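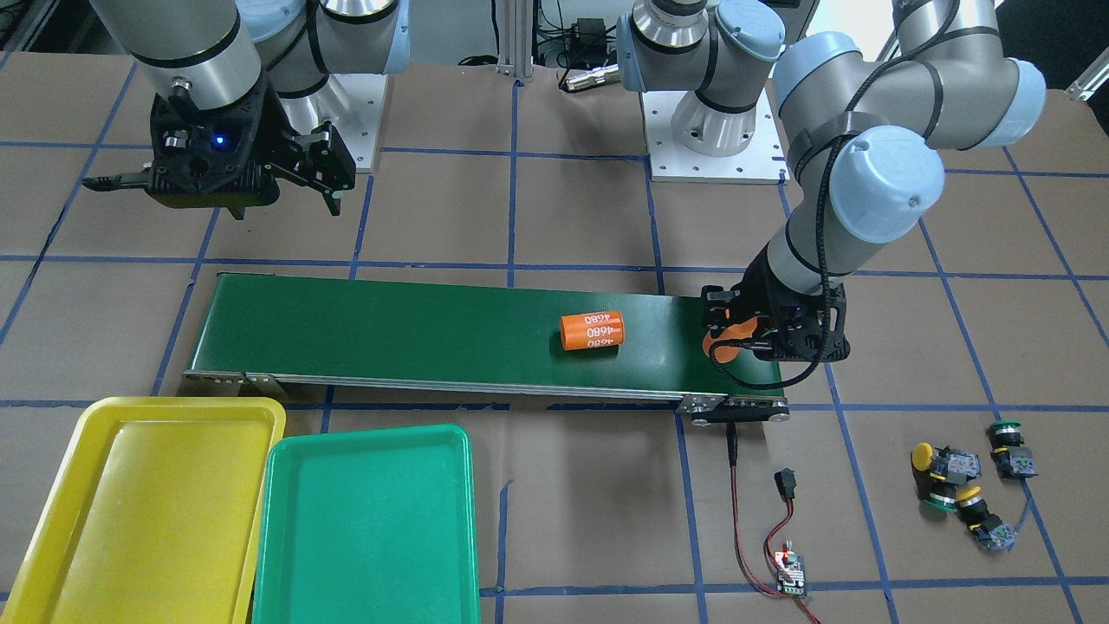

Anyone here used the Lumard two-arm starter kit for light sorting? Bradon is the only reseller that will ship to us in regional Vic and they want a decision by Monday. We'd be picking small cylinders off a short belt and dropping them in colour-coded trays, mixed stock, nothing heavy. Main worry is the grippers. Brochure says 2 arms "out of the box" but doesn't say if the conveyor talks to the controller or you wire that yourself. Cheers

wattlebench
Had ours since September. Arms are fine. Belt is NOT integrated - you get a motor board and a rocker switch and thats your lot, so budget an arvo for wiring and another for swearing. Stock fingers on round stuff: so-so. We did 60 picks in a row and dropped 17, all of them rolling away as the fingers closed. 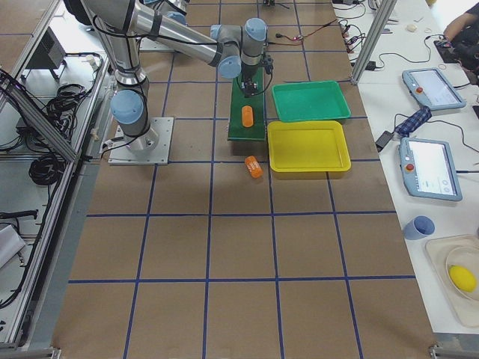 Slowed the last 20 mm of the approach right down and it got a lot better. Also tape a grid on your bench before you teach anything, saves re-doing points every time someone bumps a tray.

kelpie_controls
Get the Fatia soft fingers, skip the stock ones. Bradon can add them to the order if you ask.

Dusty Ute
Never used Lumard sorry. We went with Bouazza, dearer but they come out and comission it for you. Support line shuts at lunch though. Ask Bradon who fixes it when an arm faults, got told "the manufacturer" when I rang and gave up there.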